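Home | Browse | Datasets | Code | Log in

# Plondik: three years of small-venue band reviews

Hello! Plondik is a pile of live and record reviews I've collected from fanzines, gig blogs and the odd photocopied newsletter, mostly covering guitar bands playing around Dinthorpe and Ultdale. I started it to find out whether reviewers get grumpier when a band's second album sounds nothing like the first (they do, a bit).

## What's inside

There are 416 reviews in `reviews.csv`, one per row, and 3,100 tagged sentences in `sentences.csv`. The tags are plain ones: sound, lyrics, stage manner, comparison with another act. A review can have up to 4 authors, which mostly happens when a zine sent a carload of people to the same gig and printed the argument. 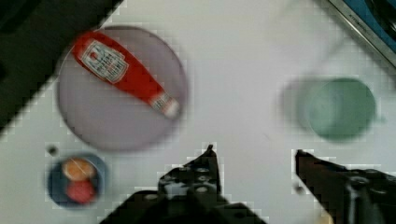
The `score` column is a mess and I've left it that way. Half the zines used stars, a few used marks out of ten, and Chow - much missed, best layout of the lot - gave everything a pint rating. Please don't average them together. I did once and ended up with a very confident chart that meant nothing at all.

## How I tagged it

Güven Karabulut and I each tagged every sentence on our own, then met up and squabbled over the ones we'd marked differently. The hardest tag by miles was "comparison". Is "they've clearly been at their dad's record box" a comparison? Güven says yes. I gave in.

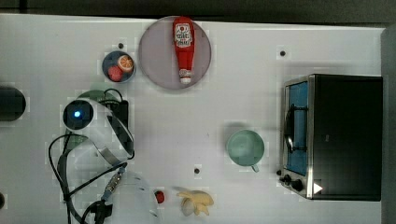 Band names are spelt as printed, so you'll find the same group under two or three versions. `aliases.csv` sorts out most of those, though I'm still adding to it. If you spot your old band in there spelt wrong, do tell me!

## Using it

Fine for teaching, research and general nosiness. All the writers said yes to that, but two asked me not to allow resale, so please don't. 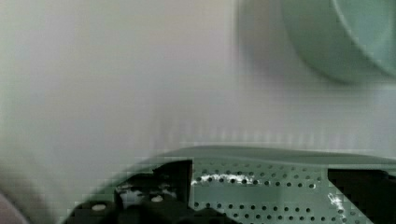
3 min read

The next update should land in September, with set lists where the reviewer bothered to write one down. Bug reports go in the issues tab.

Related items

- Plondik aliases list
- Ultdale gig posters, scanned
- Dinthorpe demo tapes: track listings
- Chow back issues index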